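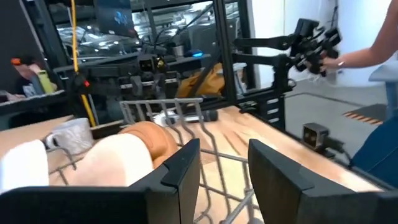 The dish rack setup from the left gripper's wrist camera, with a mug in the rack and a colleague's hand on the other arm.

News > Research groups > Manipulation

Fewer demonstrations, better chosen

The Kildale group has finished the first part of its study on learning from human guidance. Jamila Kodikara and Janaka Akanda wanted to know if a robot needs all the demonstrations we usually give it for tidying a dish rack. They started with 2562 recordings and trained the same policy two times, first with 2000 of them picked at random, then with only 500 picked by a new selection score.

The score prefers recordings in which the wrist view changes a lot shortly before the fingers close. With mugs, the small set did as well as the large one. With soft objects it was weaker – the policy often closed too early and pushed the object along the wires. Pranab Amarasinghe thinks that the score ignores slow movements, and he is now testing a second version.

The group will present the work at our internal meeting in November. Colleagues who wish to try the score on their own recordings can write to Boglárka Antal.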